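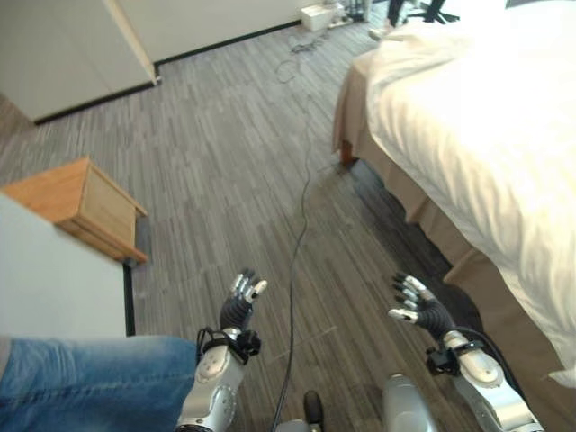
Our project was the arm controller for bedroom tidying tasks, and most of the work went into keeping two arms from planning through each other or through the robot's own body. The starting point was the planner left by last year's group, which treated each arm separately and checked for collisions only after both paths were done. In a big room that is tolerable. In the gap between a nightstand and a bed, with both forearms reaching forward and the right hand tilted toward the left, it failed on most requests. The cable along the outside of the right forearm was missing from the old collision model too, and so were the straps at the wrists. We added them as simple capsules, which made the arms fatter in planning than they are in metal.

Group members and parts

Duván Mosquera wrote the joint planner. Perrine Lemaire did the perception side, mainly the floor and furniture segmentation. Quentin Poulain handled the message layer and logging, and I (Ezequiel Prieto) did the self-collision model and the tests. Our supervisor was Gilles Deschamps. We started in March.

Software structure

Everything runs on top of Grukbridge, the message layer the lab already uses. There are 3 processes: perception, planning and execution. Perception publishes a voxel map and a list of flat surfaces. Planning takes a goal pose for one or both hands and returns a single timed path for all the joints together. Execution follows the path and stops if the measured joint positions drift too far from the plan.

We first had planning and perception in one process. A slow map update then held up the planner, and execution timed out waiting for it. Splitting them took Quentin a week, most of it spent on clock offsets.

Perception

The main trouble was the floor. It has narrow planks in several grays, and the old segmentation split it into strips and marked some of them as objects. Perrine changed the order of the steps so the plane is fitted from depth first and color is only used afterward, for things lying on the plane. Thin black cables are still hard. Against the darker planks they drop out of the mask, and the depth camera does not see them well either.

Tests

We ran 200 goals in simulation with the old planner and the same 200 with ours. The old one found a valid path for 71 of them and ours for 163. Planning time went up, to nearly 2 seconds per goal. Most of the remaining failures were low goals close to the bed, where the soft edge of the duvet is mapped as solid. Duván tried lowering the voxel weight there but the results depended too much on the threshold, and we left it out.

Left to do

Cable detection, the bedding problem, and a proper recovery after a stop – at present execution just holds position until someone restarts it. The code is in the Skaltstead repository under arms/joint_plan. The config files for the hands are in a separate folder and have to be copied by hand.

Submitted Jul 31, 2019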